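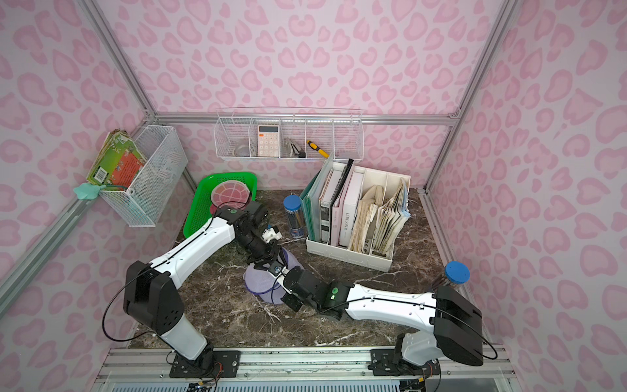
Lavender mesh bag, darker purple rim. Wire basket up on the left wall.

Mesh bags & wall baskets: quick answers

Does the bag have to go in the basket?
No. Bag wherever, basket is for stuff you grab daily.

Can I wash the mesh bag?
Yes, cold, gentle. Hang it up after. No dryer!! The rim goes wavy and wont come back.

What do people keep in them?
Socks, bath toys, onions. Vangelis Tsakiris wrote in that he does chargers. Fine, but wrap the cords first, plugs snag.

Will the basket hold up on a papered wall?
Depends what's behind the paper. Screws into something solid, not sticky hooks. We keep ours to 600 grams on hooks, more on screws.

Wipe-off marble pattern floor, any tips?
Damp cloth, drop of dish soap. Dark brown with white veins hides crumbs pretty well so check twice.

Lost the instructions for my Nemmont basket?
Ask for sheet 739. Cheng-en Ng sends them out, usually mornings.

Do you still have the Stokel size chart?
Being redone, should be back up in April. Til then measure the bag flat, rim to botttom, and email us the number.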